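Search news Go

4 June 2026
By Evelien Postma

Wirkivcombe Clothing Exchange Moves to Bigger Rooms on Prakum Street

WIRKIVCOMBE – After a long winter of squeezing past one another between the coat racks, we are so happy to say that the Wirkivcombe Clothing Exchange has a new home at 104 Prakum Street, right across from the Sun Bakery (do try the rolls).

The exchange began in December with 22 families swapping outgrown school clothes, and it has since grown to 229 member households, which still makes us smile. 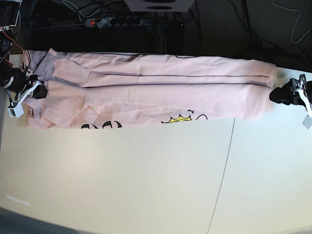

What does it cost to join?

Membership is free, and each item you bring in earns one credit toward something else on the racks.

"My three kids grow like weeds, and I haven't bought a winter coat in ages," said Henk Bakker, a member from the Inau neighborhood. "I come for the clothes and end up staying to chat for an hour."

Clothes should be clean and in good repair. Shoes are welcome too, tied in pairs please!

Contact: Chenxi Qin, Wirkivcombe Clothing Exchange, 104 Prakum Street | © 2026 | Back to top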